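Die kleine Designschau in Clarkemham kehrt im August zurück — und zwar, man freut sich richtig, gleich mit 100 Ausstellern aus Möbelbau, Keramik und Textil!

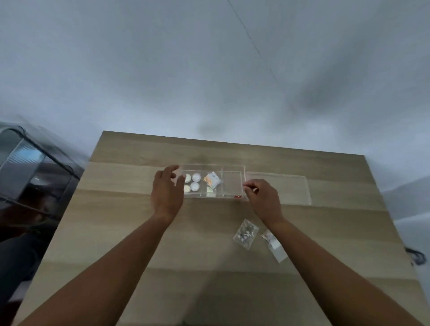 Kuratorin Luminița Pană hat dafür die alten Hallen von Munteanu gewonnen, die viele Besucher noch vom ersten Jahr in bester Erinnerung haben dürften.
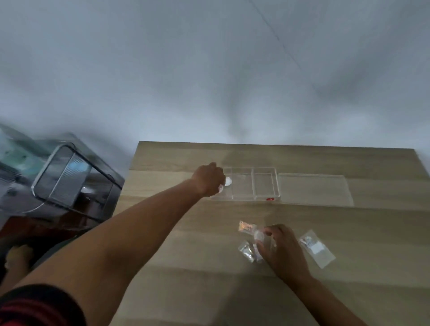 Transparente Ablage mit drei Fächern auf hellem Holztisch

Geöffnet ist täglich ab 10 Uhr, der Eintritt kostet 9 Euro.

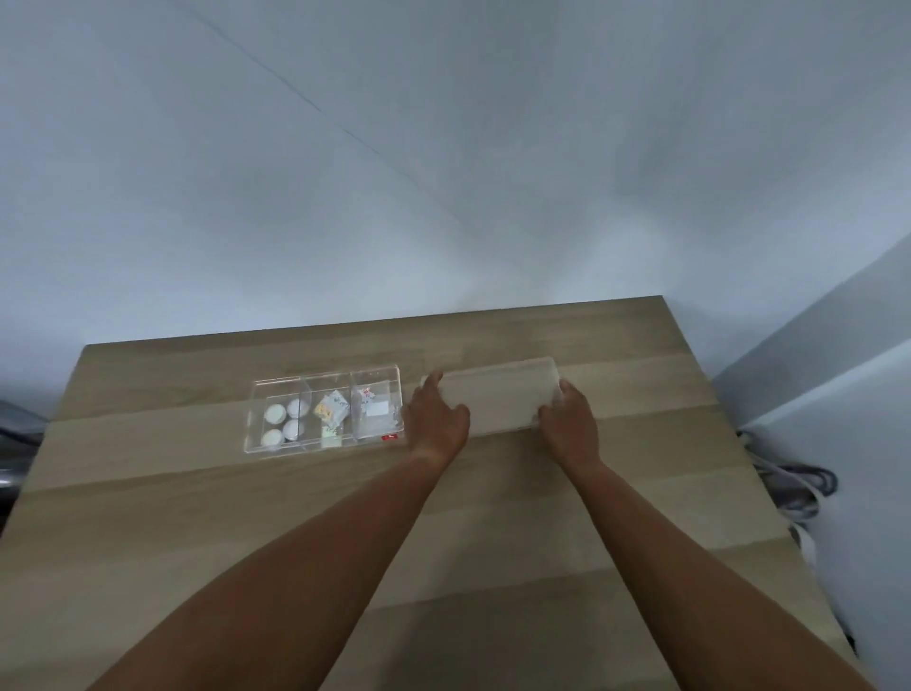 Den Eröffnungsabend gestaltet Ngaio Maihi mit einer Lichtinstallation im Hof.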